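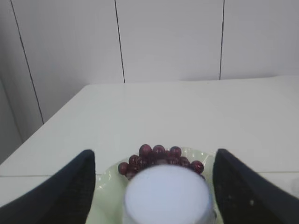
Grapes on a green plate.

Shiuli Nanayakkara has been renting out and repairing loudspeakers in Bresberg long enough to have stopped reading the front of the brochure. She starts at the back, where the numbers are, and she doesn't believe most of those either.

"Somebody sends me a sheet that says 1,330 watts," she says. "Fine. For how long? Into what load? With how much distortion? If it's one burst before the coil cooks, I can't use that at a wedding."

I went to see her about the Enis, the powered speaker from Rostami that every hall and church in the area seems to have been offered this year. The sales pitch is simple. One box per side, no subwoofer, no processor, and enough output for 435 people. Nanayakkara had a pair on her bench for most of September. She bought them at the normal dealer price, and I asked to see the invoice. She found it.

Her first complaint is with the crowd figure. "A speaker doesn't know how many people are in the room. Are they sitting down? Is the ceiling low? Is it a man reading from the Bible or is it a drummer?" She put the pair up at Pillside, a long, hard room with a flat back wall, and played the same six tracks she has used for years. Speech was clear to the last row. Bass was another matter. The sheet promises response down to 50 hertz, and she says the box does make a sound there, at low volume, if you stand close.

"Turn it up and the limiter takes the bottom away. I understand why, it's protecting the driver. But then print that."

I put it to her that every maker does this. She agreed, and did not think it was much of a defense.

She was kinder about the build. The cabinet did not buzz, the handles are where you want them, and the amplifier module comes out with eight screws and a single connector. The woofer has a stiff cone and a cast frame. "That's a decent driver. I'd have been happy if they had talked about that instead of the app." She tried the app twice and has since deleted it. 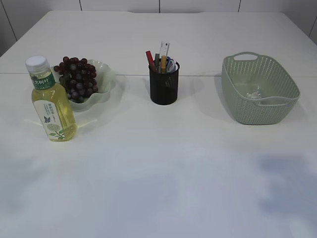

A bottle of tea on the table.

Tharushi Bepari, who mixes most of the live shows at Pillside, heard the same pair on a Sunday and came away with a better opinion. "For a singer and a guitar I'd take them tomorrow," she told me by phone. "Shiuli wants everything to be a concert system." She did say that the horn turned sharp when she pushed it, and that she cut a fair amount out of the upper mids before she was comfortable. I asked if a first-time buyer would know to do that. There was a pause. "No, probably not."

Price is where the two of them come closest. Each box costs 646 more than the passive model it replaces, and for that you get an amplifier you can't easily swap for another brand's. Nanayakkara asked the dealer how long spare modules would be kept in stock and was told "for the foreseeable future." She wrote that down and asked again by email. When we spoke she had not had a reply.

Would she rent them out? She already does, for talks and small parties, always with a sub beside them if there's going to be dancing. Would she tell a church to buy a pair?

"I'd tell them to borrow a pair first, put them up in their own room, and play them loud for an hour. If the dealer won't allow it, go to a different dealer."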